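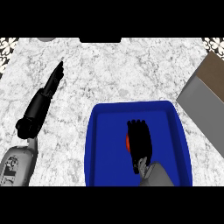

Figure 6. Simulated two-arm station with a blue tray on a marble counter; the right gripper is at a red object in the tray.

Unit 7: Can Machines Do Kitchen Chores Yet?

Clearing a tray is among the simplest household tasks considered in this course. In the Dedow exercise, Marta Hnatiuk ran 1,446 simulated trials, of which 243 ended in a dropped or missed object. Simulation results do not carry over directly to a real kitchen — friction and lighting differ.

Students should read the Drirkton report before the March seminar and prepare a one-page answer to the following: what failure rate would a household accept? Submit answers to Reece Bellamy by 6 p.m. on the day before the seminar.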